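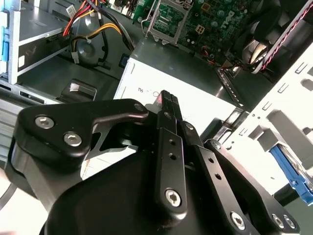 一部剧为什么要先拍试播集,再决定要不要整季?
因为剧本上看不出来的东西太多了。演员之间来不来电,台词念出来顺不顺,一场戏的节奏撑不撑得住,都得拍出来、剪出来才知道。试播集就是花一集的钱,把这些问题提前摆到桌面上。

(开场,语速放慢,等后排坐好)

大家好!今天想聊的是我最喜欢的一个话题:一部电视剧从一叠纸走到第一集播出,中间那段观众基本看不见的路。我会拿《Skirkolel》当主线来讲,这部古装悬疑剧由Fasum出品,在Sunix频道播。我跟了它的开发全程,到现在讲起来还是很兴奋。

(第一部分:选题)

那一年Fasum的开发组收到779份故事大纲。每份大纲先由两位责编各自读,各写半页意见,互相不看。两个人都喜欢的,进下一轮;一个特别喜欢、一个特别讨厌的,也进下一轮!这条规矩我太爱了。《Skirkolel》就是这么留下来的,一位责编写“看完想立刻给朋友打电话”,另一位写“主角到第三集我还不知道他要什么”。两个人说得都对,后来改剧本,改的正好就是这两句话之间的东西。

(这里停一下,问现场:有没有人写过大纲?举手的多就多聊两句,少就直接往下)

第二部分:编剧室。

四位编剧,一间不大的会议室,墙上贴满卡片。一开始设想的是12集,贴着贴着发现中间有一大段都在原地打转,主角从码头走到衙门,又从衙门走回码头。砍!最后定了8集。砍掉的那些情节,有一条支线特别可惜,是讲驿站老板娘的,大家舍不得,就把她的三场戏揉进了第五集。现在观众留言里提得最多的配角就是她。

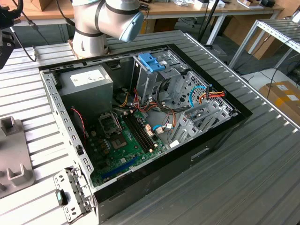 卡片的颜色也有讲究。黄色是案子,白色是感情,红色是“观众会在这里倒吸一口气”的地方。往后退两步看墙,如果一整集没有红色,那集肯定要重来。第六集重来了4遍,第四遍的开头其实又回到了第一遍的写法,只是把雨夜那场戏提前到了片头之前。

(如果时间紧,下面选角这段可以只讲试戏)

第三部分:选角。我们一共看了300段试戏录像,光男主角就看了183段。我自己有个偏好,试戏不爱看大段独白,爱看演员听别人说话时在干什么。最后定下来的男主角是个新人,之前只演过话剧。他试戏那天对手演员忘了词,他没有停,顺手给对方倒了杯茶,接着等。那杯茶后来真的写进了第二集,大家回去可以找找看!

第四部分:外景和美术。

外景主要在Phromma古镇。镇子临河,早上雾很大,摄影组高兴坏了,录音组就没那么高兴,因为河上一早就有船,马达声收得清清楚楚。解决办法挺笨的:对白戏全部挪到下午,早上只拍走路、骑马、远景。结果全剧的气质反而被这个安排带出来了,清晨没有人说话,案子都是下午才开口讲的。

服装这边讲一个细节。主角的外衣一共做了五件,新旧程度不一样,从第一集穿到第八集,袖口一点点磨白。很多观众没有注意到,但有人注意到了,还写了很长一篇文章,服装组把那篇文章打印出来贴在工作间门上。

(提问前的最后一段,别赶)

第五部分:试播集送审。试播集剪出来是61分钟,频道要48分钟。那13分钟怎么剪掉的,我可以单独再讲一个下午。简单说,我们先剪了所有“走进房间”的镜头,人物直接就在房间里。然后剪解释,凡是角色在说观众已经知道的事,一律不留。剩下两分钟实在下不去手,就去跟频道谈,频道同意首播那集放宽到50分钟。

第二季的剧本已经开始写了,8月开机。剧情我一个字都不能讲,驿站老板娘会不会回来,也请大家别问我(不过可以看我的表情)。

接下来是提问时间,话筒从左边开始传。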